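A desk with nothing on it

I have owned the same desk for eleven years and until Monday I could not have told you what colour it was. White, as it happens. I had been working on the assumption of beige.

The trouble began when Nélida Pereyra came round for tea and asked where she should put her cup. I looked at the desk. The desk had post on it, and under the post a tray for the post, and under the tray some older post that had lost hope of the tray. She held the cup for forty minutes and was very nice about it.

So I cleared it. I took everything off, onto the bed, which meant I had to finish before midnight or sleep on a stapler.

What came off

Three pairs of scissors, when I had bought a fourth in August for want of any. A Prenavitz catalogue offering 188 kinds of drawer divider. A train ticket to Chisholm, unused, which explains a coolness with my cousin there. The instructions for a lamp I gave away. Twenty pens, of which a handful wrote, and one of those only in a sort of brown.

I also found the notebook where I once planned to log every word I wrote that year. It stops at 3,822, on the ninth of January.

Ezequiel Cuesta, who believes in systems, told me to sort it all into keep, give and bin. I sorted it into bin, bin, and a shoebox I'm not discussing.

Wiping down

Washing-up liquid in warm water, an old tea towel, and a fingernail for the stubborn bits. The tea rings went on the second pass. The ink by the back corner took bicarb and a fair amount of language. Then I did the wall behind, having noticed it was pale grey and might as well look it.

White top, grey wall. I keep going back to look at it, like someone with a new car.

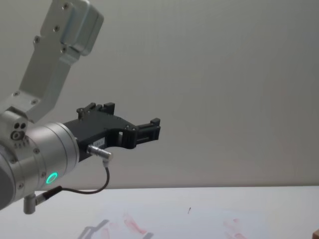 What is allowed back

The lamp, the laptop, one pen (not the brown). A coaster, for Nélida. Post gets opened standing up in the hall, where it's cold enough to keep me brisk.

The shoebox is on top of the wardrobe for now. I'll go through it when the evenings draw in.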